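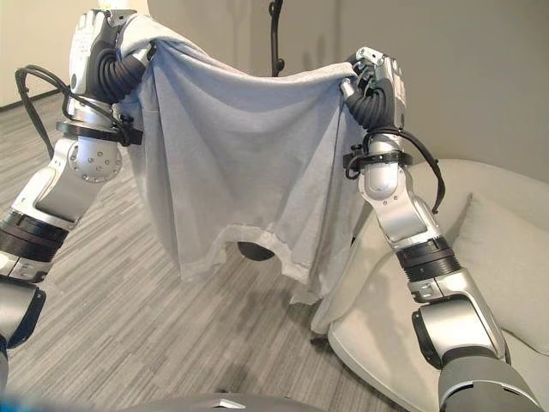

Home | Work | Allotment | Old posts | Contact

The second pair of hands in returns

7 September 2018

Print this page | E-mail this page

A few people asked after my last post how things were going with the machine at work, so I will try to set it down in one go. I have been in returns at Drirus for long enough to have seen the old conveyor taken out and a new one put in, and neither of those made much difference to what I did all day. The machine does make a difference, though mostly in places I would not have guessed.

For those who don't know the work, we handle clothes that people have ordered and sent back. Most of them come from Meneck, who sell plain basics, so T-shirts and sweatshirts and a lot of socks. A bag is opened, the item comes out, you check it against the slip, you hold it up and look at both sides, you feel the seams, you smell it, and then you decide. It goes back to stock, or to the wash, or to the seconds rail, or to rag. Then it gets folded and bagged. There are 18 of us on the Otstead site who do some part of that, counting the two on the loading door.

The holding up is the bit that wears you out. You don't notice it in your first week. You have your arms out in front of you at chest height, thumbs in the shoulders of the shirt, and you do that all morning. Zoia Symonenko has had injections in both shoulders and I have a wrist that clicks. When the managers came round with a form asking which part of the job we would give away if we could, nearly all of us wrote the same thing, and I think that form is why we ended up with this machine and not a sorting line.

It has two arms and two hands and it stands in the front room, on the striped grey carpet. It picks up a shirt, gets hold of it by two corners, lifts it and holds it open. Whoever is on with it looks the shirt over and presses one of four buttons. Then it puts the shirt down and goes on to the next. That is the whole of it for the moment. It doesn't fold yet and it doesn't decide anything.

The front room was picked because it was the only one with a door wide enough and a floor that didn't slope. We used to have our tea in there. I mention it because it was the first row we had. Nothing was said about the arms at all, people were cross about the chairs. In the end one white armchair stayed and the rest went upstairs, where there is less light and the kettle trips the socket if the heater is on. I still think we came off worse there.
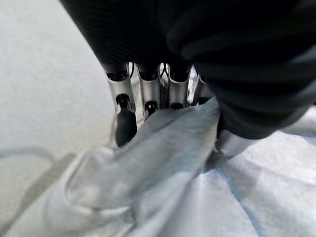

Picking up is the slow part. A person can take a shirt off a heap without looking, because your fingers tell you when you've got one layer or two. The machine has to go in, pinch, lift a bit, and work out whether what it has is the thing it wanted. If the cloth is thick it manages well. Thin jersey is harder, and anything silky is hopeless, so those still go to the old benches.

I was taught to run it by Urmas Raudsepp, who came over from the suppliers for the first part of the summer and lodged above the chip shop. He was patient with us. He did not mind being asked the same thing several times, and he wrote the start-up steps on a sheet of paper in capitals, which is taped to the wall by the light switch and is a good deal more use than the manual. The suppliers call the system Maurya. Some of us call it that and some of us just say "the arms". Fedir Lytvynenko calls it "the lad", but he calls everything that.

Training was 30 hours, spread over several weeks. I was worried it would be computers, and a small part of it was, but most of it was learning what to do when it stops. It stops quite a lot. There is a way of standing while it is moving and a line you do not cross, and you have to say out loud that you are going in before you go in, even if you are alone in the room. I felt daft doing that at first and now I catch myself saying it at home when I reach into the oven.

On a good day it gets through 152 shirts. A practised person on a bench does a lot more than that. I put the figure here because there has been talk in town that it does the work of ten people, and my sister-in-law had it from somebody at the bank as a known fact. It is slower than any of us. What it has going for it is that it doesn't get tired, and that the person standing with it isn't tired either at the end.

The looking has got better too, which surprised me. When you hold a shirt up yourself you see it from one distance, the length of your own arms. With the machine holding it you can go right up to the cloth, or stand back, or go round and see it from behind with the light coming through. I find pulled threads now that I would have passed before. Melaniia Onyshchenko, who keeps the figures for the site, told me the number of items coming back a second time with a fault has dropped. She wouldn't give me the number to put in here and that is fair enough. 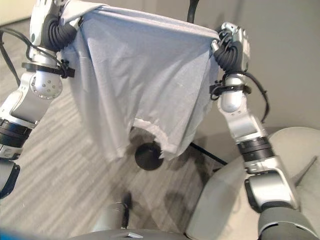
Holding a thing by its corners sounds simple and it took them weeks to get it acceptable. The hands used to grip too hard and leave a mark in the knit, a sort of puckered place, and a shirt with that mark can't go back to stock as new. So for a while it was making seconds out of firsts. We kept a crate of them and Urmas went through it every evening. They changed something in how the fingers close and how far the arms move apart, and the marks have mostly gone. Heavy sweatshirts still get them if they are damp from the van.

Then there is the question of which way up. We hold a shirt by the shoulders because that is how you were shown as a child. The machine takes the corners it can find, and sometimes you get the thing upside down or with the neck somewhere odd. At first I was forever tilting my head. You get used to it, and I can read a shirt any way round now. Zoia can't stand it and presses the button to have it put down and picked up again, which costs her time, and she has been told she may carry on doing so.

Now the part people really want to know. Has anyone lost their job? No one who was there when it came has been made to go. We were 18 before and we are 18 after. But two seasonal people who usually come in for the autumn have not been asked back yet, and when I asked why I was told it was "under review". I don't know if that is the machine or if Meneck are sending us less. I would guess a bit of both. One of them is a neighbour of mine and I see her at the bus stop, and I haven't known what to say to her.

Pay is the other thing. Those of us trained on the machine get a small extra for the hours we are on it. Those who aren't trained don't, and the training places went first to people on full hours. Marta Ostapchuk works mornings only as she has her mother to look after, and she is the best checker we have by a long way, and she was not on the first list. She brought it up at the meeting, quietly, and there was a lot of looking at the table. She is on the list now for the next round. I think it should have been done properly to begin with, and I said so to our manager, and I'm saying it again here since I know he reads this.

What I miss is the talk. On the benches you stand across from each other and you can chat all day with your hands going. With the machine you are on your own, and it isn't loud but there is a steady whirr that you have to talk over. We do two hours on and then swap, which was Fedir's suggestion, and it was a good one. I wouldn't want a full day of it. On the other hand I went home last month and dug over a whole bed at the allotment after work, and I have not had the arms for that in years.
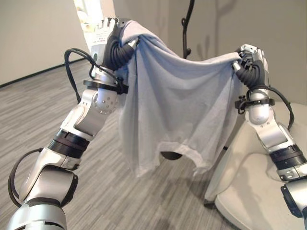 Folding is meant to be next. They want it to lay the shirt down flat, turn in the sides and bring it up in thirds, to the Meneck size, so it fits the bag. I have seen them try it. The lifting went well enough and so did the laying down, but the sleeves went wherever they liked, and the second fold dragged the first one out with it. One of the young engineers asked me to show her how I do it and I found I couldn't explain. I did it slowly and she filmed my hands. Then she asked why I give the shirt a small shake before it goes down, and I had never noticed that I did.

I did another half a dozen for her with different weights of cloth, and she wrote things down about where my little fingers were. I don't mind being asked. I would like it written somewhere that we were asked, that's all, as the report that went up on the noticeboard only had the suppliers' names on it.

If folding does come in, it will take work off the packing end, and that is where most of the part-timers are. We have been promised a meeting before anything is decided. I have asked for it to be in the morning so that Marta can come.

For the person who wrote in about the beans: yes, they were the climbing sort, and no, I didn't save any seed from them. I'll put the list of what did well in the next post.

Print this page | E-mail this page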